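Visit to the Caldeira brickworks, Malitz

The works stands on the clay pit it draws from, with the tunnel kiln running parallel to the access road. Matilde Coelho, production manager, took our group of eight through the plant in order of process, starting at the clay store.

Clay is aged under cover before it goes to the pan mill. Sand is added at the box feeder, and the mix is checked for moisture each shift. The extruder is a Lastard unit, rebuilt once - the auger and die are newer than the barrel.

Drying takes 39 hours, using waste heat from the kiln. Cracking at this stage is the main source of loss, and the cut green bricks are turned once by hand for special shapes.

The kiln peaks at some 1650 degrees Fahrenheit. Each car carries 845 bricks of standard format, fewer for pavers.

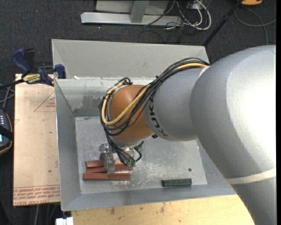
Page last changed: Dec 20, 2021

Salvador Sampaio covered colour control. The reds depend on iron content and on the air supply in the last firing zones. Reclaimed brick is matched against a sample board in the office, kept by batch number.

Visits are by arrangement with the works office. Safety shoes are required past the clay store.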